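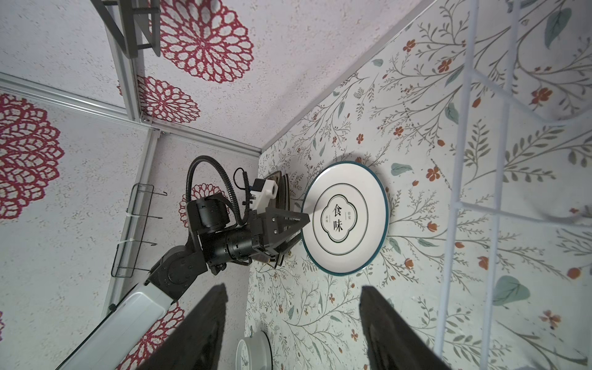
Muthoni Gachanja told us that she does not think of her dishes as a set, and that she would find it strange if a guest did. When she needs a plate she buys a plate, and if it has writing or flowers on it she does not ask whether the tablecloth at home has them too. Several other respondents in Gistasden gave similar answers, although our questionnaire had been written with the opposite idea in mind.

4.2 Mixing of patterns in the home

In the survey, 1,398 households answered the question "Do the things on your table match?" The question had three possible answers, and we now think that this was a weakness. Many people who marked "partly" explained in the free comment that the colors were close but the drawings were different, and others marked the same answer when they had one matching set which stayed in the cupboard. For this reason we do not treat "partly" as a middle point of a scale. In the tables it is kept as a separate group.

The 31 interviews give a clearer view of how the mixing comes about. The most usual way was slow replacement. A household began with a full set, some pieces were broken, and the shop did not carry the pattern any more. In Skemis, where the Lolline store closed its tableware floor, respondents spoke of this with some regret, and two of them still kept single saucers without cups. In Gistasden the stories were different. People there had mostly bought piece by piece from the beginning, often at the Saturday market, and the word "set" was used mainly for pots.

Floral decoration needs a separate remark. We had expected that respondents would avoid placing one floral pattern on another, as the household manuals discussed in Section 2 advise. In the interviews this rule was known to the older respondents but seldom followed. Flowers were treated almost as a plain background, and an object was called "patterned" only when it had a border, a picture or some writing. One respondent described her kitchen cloth as plain and corrected herself when she looked at it again. It follows that the survey probably counts too few floral items, because the form asked for "patterned" objects and gave no examples.

Trivets and other heat protectors show the mixing most strongly (Figure 3). They are cheap, they are often received as gifts, and almost no respondent had chosen one to go with the dishes.

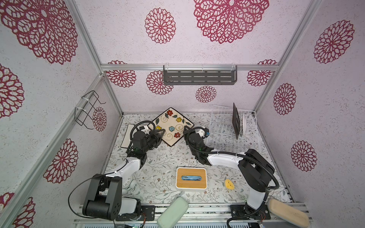

Figure 3. Square ceramic trivet with multicolored flowers, green vines and a dark brown border.

In the coding scheme of Seixas, which we adopted with small changes, trivets belong to "kitchen tools" and so are left out of the matching score. We kept this decision in order to compare our results with the earlier ones. If trivets are included, the score becomes lower in both towns, but the order of the two towns does not change.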